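Furkero Makers' Forum > Clubs and Schools > Student Projects
Started by Esben Thygesen, July 29, 2022
11 replies · 1522 views · 9 shares

**esben_t**
Hello all, and sorry in advance for the long post — I've just got in from club and my head is full of it. Our lot are doing the part-handling task for the college robotics challenge, where the arm has to pick up a small blue and black module and put it in a grey bracket on a slotted aluminium panel. We've been at it since April and the students have been lovely, really patient with it (more than I have, some evenings!).

The trouble is the last little bit. They can grip the module well enough, but when they come in towards the bracket it goes slightly skew and catches on the lip. Bjartur, who is our keenest, wants to do it all by camera. I'd rather they taught the positions by hand and got something dependable first.

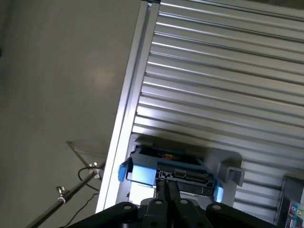
We did 40 tries this evening and wrote every one down in the big notebook, and most of the bad ones were skewed the same way, which made me wonder about the fingers. They're the plain black ones that came with the kit, and they hold the module by its lower edge. Has anyone tried something grippier?

**bastian_s**
Lovely to hear how they're getting on, Esben! I'm with you on teaching the positions. Ours spent a whole term on vision and ended up with a very clever program that couldn't put a peg in a hole. If it always skews the same way, check whether the wrist is square to the panel before you buy anything.

**hafthor**
I'll have to disagree with Bastian a bit here, friendly as ever. Taught positions are fine until somebody leans on the bench, and then you've lost an evening teaching them all again. Shiny ribbed metal is a pig for cameras, I'll grant you, but a bit of matt tape by the bracket and a softer lamp will go a long way. Let Bjartur have his go!

**bjartur_b**
Thank you Hafthor :) I did say about the lamp.

**bastian_s**
Ha, outnumbered. But do the wrist first, it's ten minutes with a set square. And if you do want grippier fingers, we stuck thin rubber on ours and it helped with the twisting, though it made letting go a bit sticky.

**mogens_th**
Could you not come in at a slight angle on purpose? One end first, then bring the other end round. That's how I'd do it with my own hands, and our students found it far more forgiving than pushing the thing in straight.

**esben_t**
Mogens, I like that very much, and I think it's how Bjartur does it when he's showing the younger ones. We'll square up the wrist, then try one end first, and Bjartur can have the lamp and the tape for the second half of the session. I'll put the notebook numbers up here when we've done another 40.

Page 1 of 1 · Contact the moderators · © Furkero Makers' Forum · Back to top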